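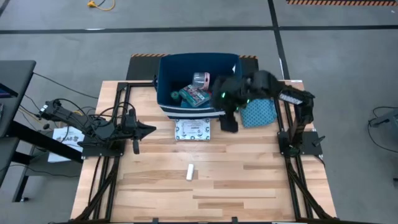 Rellura Dash Cam Review: Five Months on a Commuter Car and a Motorcycle

I bought the Rellura two-channel dash cam after a kid on a dirt bike clipped my mirror at a stop sign and rode off down the sidewalk. I gave the police a color and a direction, and that was all I had. The officer who took the report, a patient man, asked if I had video. I did not. He gave me a case number for the insurance company and I never heard another word about it.

So this review is written from that angle. I don't care much about scenic drives or sharing clips. I wanted to know if the camera would catch a license plate, if it would keep the file safe, and if a police department would be able to open it.

What you get

The box has a front camera, a smaller rear camera, a long cable to join them, a power cord for the lighter socket, a stick-on mount with one spare pad, and a plastic tool for pushing the cable under the trim. There is no memory card. There is also no hardwire kit, so parking mode doesn't work until you buy one. The picture on the package shows the camera recording an empty parking lot at night, and I think most people would expect that to work out of the box.

Installation

The front camera went on in a few minutes. The rear took most of an afternoon. The cable is long enough for a sedan with some left over, but the plug on the end is fat and would not go through the rubber boot between my trunk and the body. I ended up mounting the rear camera inside the back window, which is fine for plates but picks up the defroster lines.

The adhesive pad has held through winter. My sister-in-law, Gladys Kimaro, has the same camera and hers fell off the first hot day in August, so clean the glass with alcohol first and give it a night before you hang any weight on it.

Picture quality

In daylight the front camera is good. I can read the plate of the car ahead at a light and usually the one in the next lane. Oncoming plates are readable at neighborhood speeds and not on the highway. A bike coming toward you on the wrong side of the road will be a rider, a jacket and a helmet, and you'll get the plate only if it slows down.

Night is weaker. Headlights wash out reflective plates, and the setting that is supposed to fix this darkens everything else so much that I turned it off. Under street lamps I get make and color and sometimes part of a plate. The older Lastik camera I borrowed from Cengiz Kırmızıgül for a week did slightly better after dark, though it records the front only and its menus are worse.

The rear camera is soft at the edges all the time. It's useful for showing that somebody hit you. It's less useful for showing who.

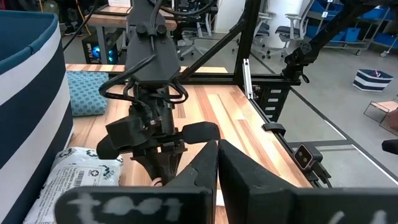
Sound is on by default. You may want to change that. Some states have rules about recording people in your car without telling them, and if you drive a carpool you should look yours up. The microphone can be turned off with the button on the left side, and a small red light tells you which way it is set.

Saving and locking files

The camera records over its oldest files when the card fills. If it feels a bump it locks the current clip so it can't be written over. There are 5 sensitivity levels. On the highest one, every pothole on my street locked a clip, and within days the card was full of locked files and the camera stopped recording with one quiet beep. I missed that beep. On level 2 it ignores potholes and still reacts when I brake hard.

You can also lock a clip by hand with the big button, and that's the feature I use most. If you see something, press it right away. Waiting until you get home is how clips get lost, especially on a small card.

Check the clock. Mine was an hour off after the time change and the app did not correct it. A time stamp that's wrong doesn't make a video worthless, but it gives the other side something to argue about.

Handing video to the police

I got to try this in January, when two cars were racing on the bypass and one of them went into the guardrail in front of me. No one was badly hurt. The officer at the scene gave me a card with a link for uploading video.

The files are plain MP4 and uploaded without trouble. The app is another matter. If you save a clip to your phone through the app, it shrinks the file and strips the speed and location line from the bottom. Pull the card and copy from that. Copy the whole clip before and the whole clip after as well, and leave them uncut. Then put the card somewhere safe and use a different one in the camera until you're told it isn't needed.

I was asked for a short written statement to go with the video. It took longer to write than the upload did.

On the motorcycle

Rellura sells a clamp for handlebars. I tried it for two rides. The camera isn't sealed well enough for rain, and the vibration at idle sets off the bump sensor even on the lowest level. If you want one for a bike, buy one made for a bike. Corentin Mallet at the shop where I get my tires likes the Iltetti, which has a remote on the grip, but I haven't used it myself.

Card problems

The first card I used was a cheap one and it failed after a few weeks. The camera said it was recording. It wasn't. Get a card labeled for high endurance, format it in the camera, and look at a clip once a month. I do mine when I check the tire pressure.

Support

I wrote to them twice. The first answer, about the clock, came the next morning and was clear. The second, about the app shrinking files, got a reply telling me to reinstall the app. I did that and nothing changed.

Good: daytime plates, plain file format, easy manual lock, mount that holds if you prep the glass.

Bad: no card, no hardwire kit, soft rear picture, weak at night, app shrinks the files, warning beep too quiet.

I'd buy it again for the car at the sale price. At full price I would look at something with a better night picture first, given how many hit and runs happen after dark. Score: 8 for daytime, 5 for night.

Update, Sunday, March 12, 2023: clocks changed again this morning and the camera was off by an hour again. You fix it under Settings, then System, then Time. The daylight saving switch on that same page does nothing on mine.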